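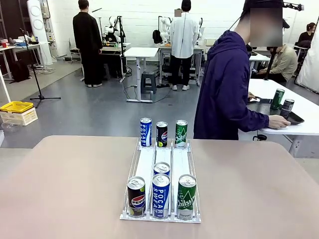 Operator FAQ: the can restocking task

I'm Duygu, I run the remote control sessions on the Coster project, and I've been answering the same emails since April, so I finally typed everything up. If you're starting with us soon, read the whole thing once and then come back to the bits you need.

Do I need to know how to program?

Nope! You hold the controllers, the arms follow your hands, and the computer saves what happened. Kadir Aydoğan takes care of the software side and would much prefer that you leave the terminal window alone. If you've ever put groceries away on a shelf that's slightly too deep for your arm, you have the background.

What am I showing the robot, exactly?

How to put drink cans into a rack with three lanes. You pick up a can, bring it over standing upright, set it down in its lane and let go. Each episode is one full go from the start position back to the start position. We don't mind which can you pick up first (please mix it up, in fact), but the instruction on your screen tells you which drink goes in which lane, and that one you do have to follow. It changes between batches, so don't go by what you remember from yesterday.

How long until I'm any good?

Most people are clumsy for the first hour and then something clicks. Orhun Çınar knocked cans over all morning on his first day and was my steadiest operator by the end of the week. Your practice episodes don't get kept, so go ahead and be terrible. I'll tell you when we switch over to the real ones.

Remote control or moving the arm by hand, which is it?

Both, depending on the batch. For the restocking task we nearly always use remote control, as you need the two hands working together sometimes and it's hard to push two arms around at once. Moving the arm by hand is what we use for short motions, like showing the angle for coming in over the front stop of the rack. It feels stiff and a bit odd, a little like leading someone at a dance who hasn't decided whether to trust you.

I dropped a can. Do I stop the episode?

Depends where it went. If it's tipped over on the table and you can reach it with the gripper, pick it up and carry on! Those recoveries are some of the best stuff we collect, so don't hit the pedal out of embarrassment. If it's on the floor, press the left pedal to discard, put the arms back to start, and go get it. Check it for dents too. A dented can sits crooked in the lane and messes up the next person's batch.

How slow is too slow?

If you're pausing in mid-air to think, that's too slow, and the robot will happily learn to pause in mid-air as well (ask me how I know). Think before you press record. Once you're moving, keep moving at a relaxed, even speed. Going fast isn't the goal either. Beril Kurtuluş has the nicest looking episodes we've got and she moves like she's setting a table for her grandmother.

Can I look over at the rack directly, or only at the screen?

Only the screen, please. I know, I know. But the robot gets only what its cameras give it, and if you peek around and spot a gap that the cameras can't see, you've just shown it a move it has no way to figure out for itself.

Who resets the cans between episodes?

Your partner, and you swap every hour. The person resetting should vary things: sometimes a lane is nearly full, sometimes there's only a can or two at the back, sometimes the labels face the wrong way. Don't line the labels up prettily. And wait for the "clear" call before you put a hand near the arms, every time, even if they look parked.

How many episodes do you have, and how many do you throw out?

At last check we had 2,750 saved, and 411 of those got pulled in review. The biggest group was people letting go a touch early, so the can dropped the last little bit and wobbled. Next were episodes where somebody's sleeve came into the wrist camera. Push your sleeves up on reset duty!

Is there a daily target?

A pair usually gets through 200 in a full day. I don't love calling it a target, and I'd take a smaller number of clean ones. If your wrists ache, stop and tell me, and we'll put you on review for a while.

Does it really learn from this?

Yes, with some grumbling. The current version does well with a can going into an open lane and gets confused when a lane is almost full, so the next few batches lean that way. Ozan Dursun retrains it overnight and posts clips in the team channel in the morning. Some of them are very funny.

Can I bring my own cans?

Sweet of you, but ask first. Sizes matter a lot for how the gripper closes, and Ozan has to add any new drink to the list before we record with it. Empty ones are out altogether. They're too light and they skitter.

Where do I put my coffee?

Not on the recording table. Any other table is fine, with a lid on, away from the cables.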